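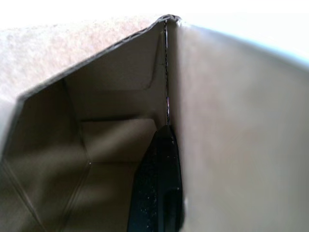 Wrist camera view: gripper finger in the corner of a carton.

Looking after the box cell: your questions

Last updated: June

Which cell does this cover?
The carton cell at Ornoncombe, the one with the black fingers and the wrist camera. The Bozsik cell has its own page.

How often do I clean the fingers?
Every 600 cartons, or whenever you can see pale dust on the black faces. Dry cloth only, please. It's a two-minute job and I love how much better the grip feels afterwards!

How do I check the corner position?
Jog to the corner pose at slow speed and bring up the wrist camera. You want the blunt tip sitting just under the seam where the two walls meet. If it's off to one side, re-teach the point and save it under the same name. Gizella Juhász wrote the jog routine and it's a beauty, so use it.

Do I need a new carton for the check?
A used one is fine as long as the corner is still square. Fold any loose flaps out of the way first.

When do fingers get replaced?
Light scuffs are normal. Our last pair did 2,477 cartons before we swapped them, and they still looked pretty good. Change them if the tip is chipped or there's any wobble at the mount.

What speed should I run after a swap?
Start at 60 per cent, watch a full stack go through, then go back to your usual setting.

The camera picture is washed out at the top. Is it broken?
Probably not. Bright light behind the box will do that. If the seam and fingertip are clear, carry on.

Who do I ask?
Yanling Tang, extension 77. She really does enjoy the odd ones, so send them through!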